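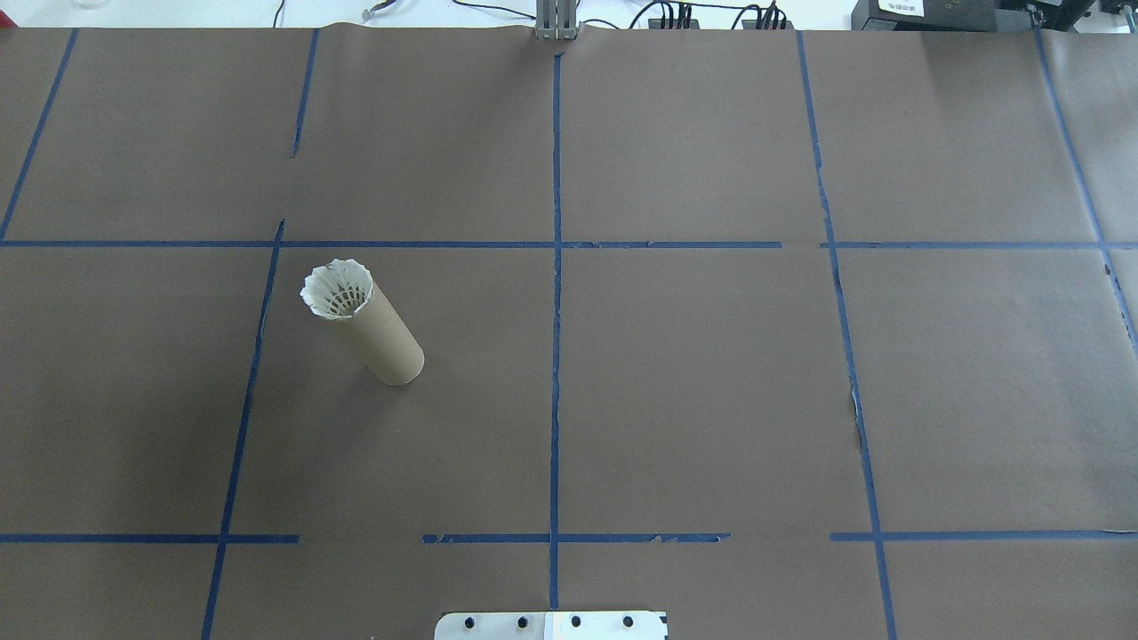

Wondimu Beyene
Contributing writer, parks and family travel

Nastura opened its new section to annual passholders before the general public gets in, and I went along with my sister and her kids. The section is called Flinska. It takes up the ground behind the old log flume, which used to be a picnic lawn and a row of lockers, and it is themed as a fishing village at the edge of a fjord. The park has been trickling out concept art since the winter before last, so most people in the queue had a fair idea of what they were going to see.

Gates for the preview were at 8 am. We were in the car park before then and it was already filling from the far end. Passholders were sent through the left-hand turnstiles and walked past the carousel and the bakery, both still shut, to a rope at the Flinska archway. Staff checked passes again there. If you are going to one of the later preview mornings, keep your pass out after the main gate, as the second check was where everything slowed down.

The main ride is Lacerda, an indoor boat ride with one outdoor drop. It runs for nearly 14 minutes, which is long for this park. The first half goes through the village harbour at a crawl, with figures mending nets and a very good smell of woodsmoke. After that you go up a lift in the dark, across a stretch with wind machines, and down the drop into the lagoon. The drop is gentler than the one on the log flume. My nephew, who refuses the flume, rode it twice. Front row gets wet from the knees down and the back row hardly at all.

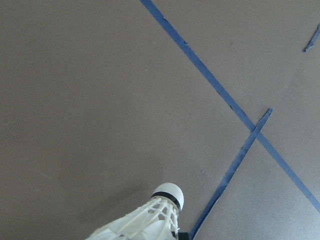
Blue tape on a grey surface.

Lacerda stopped once while we were in line. An announcement was made, the house lights came up and the boats began moving again after a short wait. A staff member walked the queue and handed out cups of water, which I thought was decent of them. The indoor part of the queue has benches built into the walls at intervals and I would like to see every park copy that.

The second ride is Juno, a small family coaster with a lighthouse in the middle of it. You go round the lighthouse and through a boathouse, and then you do it all a second time. Minimum age is 2 with an adult, provided the child can sit up unaided against the seat back. It's smooth and the trains load quickly. Adults over average height will find their knees against the bar in front. I'd put my sister's youngest on it again tomorrow, and she would probably say the same.

There is also a playground with rope bridges and a splash pad that was not switched on. The signs said the splash pad will run from late spring, weather permitting. Bring a towel if you go after that.

Food is in one building, a long hall with counters down one side. I had the fish cakes with pickled cucumber and a bread roll for $20, and they were better than anything on the main street of the park. The kids had pancakes. The hall seats 200 and was full by mid-morning even with preview numbers, so on an ordinary day I'd eat early or walk back to the tables beside the carousel. Coffee is filter only. For an espresso you still have to go to the bakery.

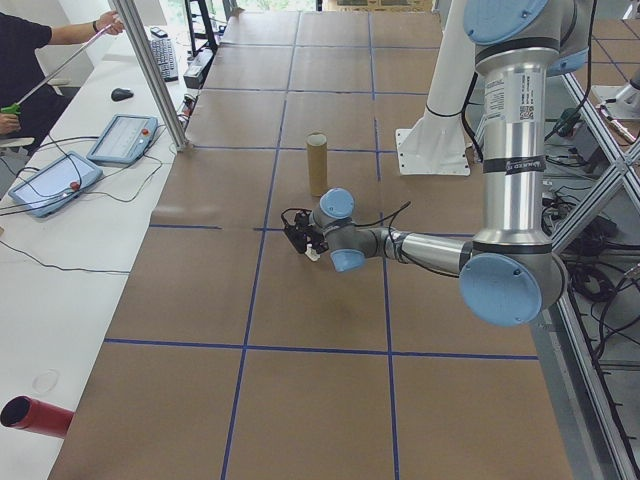 NASTURA, April

I went back by myself in the afternoon to see the section with the general crowd held out and the light lower, which the park had suggested to those of us writing about it. The colours on the village fronts are better then. In the morning they are in shade from the flume building and look flat. By 4 pm the sun comes across the lagoon, and the red and ochre houses along the water are what the concept art promised.

Sound is handled well. Each part of the village has its own quiet music, and I couldn't find a spot where two tracks ran into each other. You can still hear the flume splash from the north path, but it suits a harbour. Less good is the path surface on the slope down to Juno, where the cobbles are stamped deep enough to catch pram wheels. I watched several parents turn around and pull their prams backwards. There is a flat route behind the food hall, but the only sign to it is at the bottom of the slope. A second sign at the top would fix it. 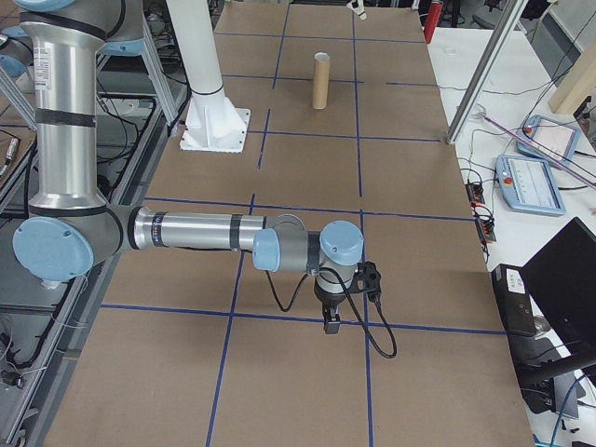
The same goes for anyone using a wheelchair. The flat route takes you right to the Juno entrance and joins the ordinary queue at the last turn, and Lacerda has a separate loading dock with a boat that has a level floor. I asked at the dock about waits and was told guests are given a return time and can go elsewhere in the meantime. Toilets are behind the archway, with a change room and a family room. The family room had a microwave that worked and a chair that did not wobble.

The shop at the exit of Lacerda sells the usual hoodies and mugs, along with a line of knitted toques in the village colours that had mostly gone by the end of the day. Passholder discount applies. Parcel pickup at the main gate does not cover this shop yet, so you carry what you buy.

I would do Lacerda first, straight from the rope, then Juno, then eat. Going the other way round, we met people who had waited twice as long for the boats as we had. Strollers are parked to the right of the archway under a roof.

Recent in Parks
Log flume to close for winter repaint
Which annual pass suits a family with toddlers
Packing for a wet day at the park
Carousel turns off its organ: readers respond
Best breakfasts near the Nastura gates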